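Cómo levantar una torre escalonada de bloques sin que parezca un accidente

Apilar piezas de mayor a menor es lo primero que aprendemos a construir y lo primero que hacemos mal. Llevo desde enero montando torres para el escaparate de una papelería y he tirado más que un niño de 2 años, con la diferencia de que a él le aplauden. Lo que sigue es el método que uso ahora.

Qué necesitas

Cuatro bloques de tamaños decrecientes, una mesa lisa, un lápiz blando, una regla y lija fina de grano 200. Los míos salieron de un lote de retales que compré en Norkomer. No hace falta que sean bonitos. Si vienen lijados y barnizados de fábrica, mejor para la foto y peor para la torre, que resbala.

Paso 1. Revisa las caras

Coge cada pieza y mírala de frente y de canto. Las marcas superficiales no importan: una raya, unas motas oscuras o una zona rozada no han tumbado nunca nada. Lo que importa son los bordes. Una muesca en la arista de arriba puede levantar una astilla minúscula, y sobre esa astilla va a bailar todo lo que pongas después. Pasa el dedo por el borde; si engancha, dos pasadas de lija y a otra cosa. 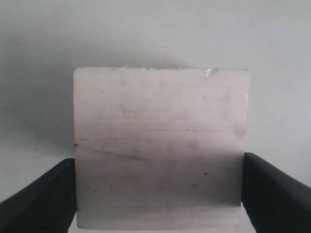 Mellas en el borde superior y una raya oscura en diagonal. La raya se queda; las mellas se repasan con el dedo.

Nelli Nieminen, que me enseñó a hacer esto, rechaza una pieza de cada 3. Yo no rechazo ninguna y luego me quejo.

Paso 2. Ordena por anchura

Ponlas en fila sobre la mesa, de la más ancha a la más estrecha. Si dos parecen iguales, mídelas. La regla tarda menos que la discusión.

Paso 3. Marca el centro

Traza a lápiz una línea vertical en la cara frontal de la base, de arriba abajo. Es tu única referencia seria, así que hazla con regla y no «a ojo, que yo tengo buen ojo». Tarmo Zariņš tiene buen ojo y sus torres miran todas hacia la ventana.

Paso 4. Apila

Baja cada bloque recto, sujeto por los lados, hasta que apoye entero. Suéltalo entonces, y no un poco antes — ese poco antes es donde se pierden las tardes. Procura que asome una franja parecida de la pieza de abajo a izquierda y derecha.
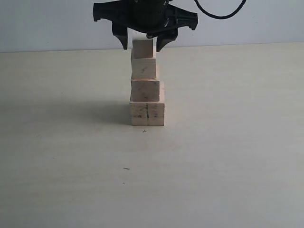
Cuatro alturas, la ancha abajo. En la base se ve la línea de lápiz.

El último es el más traicionero: pesa poco y cualquier roce al retirarte lo desplaza. Abre hacia los lados y sube en vertical. Si queda torcido, levántalo y vuelve a ponerlo; empujarlo con la uña mueve también el de debajo.

Paso 5. Comprueba

Agáchate hasta tener los ojos a la altura de la mesa y mira la torre de frente y de lado. Después da un golpecito en el tablero. Si aguanta, puedes irte a tomar café. Si se cae, también, pero con otra cara.

Problemas habituales

Se inclina siempre hacia el mismo lado: sospecha de la mesa. Una cartulina doblada bajo la pata lo arregla.

La base cojea: gírala y prueba con otra cara antes de lijar. Yo lijé una durante 35 minutos y cojeaba de la cara de enfrente.

No quieres que se vea el lápiz: goma blanda, siguiendo la veta, con la torre desmontada. Lo de desmontada lo añado por experiencia.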